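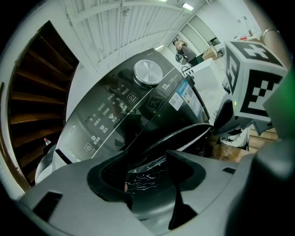

1. Where we are

Progress report to the Bahrami fund, laundry handling work, Vanutdale site
19 Apr 2019

The short version: we said we would have 2000 hand-guided demonstrations by the end of the quarter, and we have 1000 that we would be willing to show another adult. The rest of the money is still in the bank, which we mention early in case it helps.

The plan has not changed. A person holds the gripper, does the chore, and the recording becomes a lesson for the robot. The chores are opening and closing lids and doors, turning knobs, and moving cloth from one place to another. Top loaders are going better than we promised. Front loaders are going worse, mostly at the door seal, where cloth likes to hang on for dear life.

2. What slowed us down

Tracking. The marker cubes on the grippers need to stay in view, and appliance makers have spent years giving their products shiny fronts. A cube reflected in a glossy panel looks a lot like a second cube, and for most of the first month our software was happy to believe in both. We threw out one full batch over this. The Gestance people sent us a patch, then a patch for the patch, and the second one works.

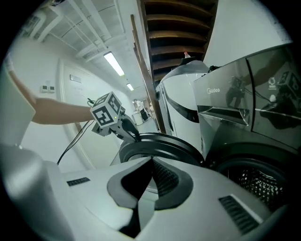 The other cost was arms. Holding a gripper out in front of you is fine for the first few tries and a form of exercise after that. Sessions were planned at 100 tries per operator. We have cut that to shorter blocks with a swap in between, and the late tries no longer look like they were made by someone trying to get home.

Cables remain a nuisance. The wireless version is in the budget for next year and we would not object to it arriving sooner.

3. Remote control

We also agreed to test remote control against hand guiding. We ran 18 remote sessions from the Baltberg office. They were slower by a wide margin, and the operators found it hard to judge how far a finger was from a door. We'd like to keep remote control for fixing mistakes and stop using it for teaching. This needs your okay, as it moves money between two lines. 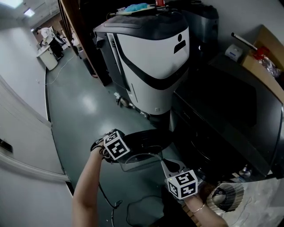 Two-handed work with the marked gripper, robot and bench behind.

4. Next period

Finish the front loader set. Start on folding, which everyone on the team has asked to be excused from. Rewrite the operator guide, which still covers a gripper we no longer own. Send you the revised budget table, with the columns adding up this time.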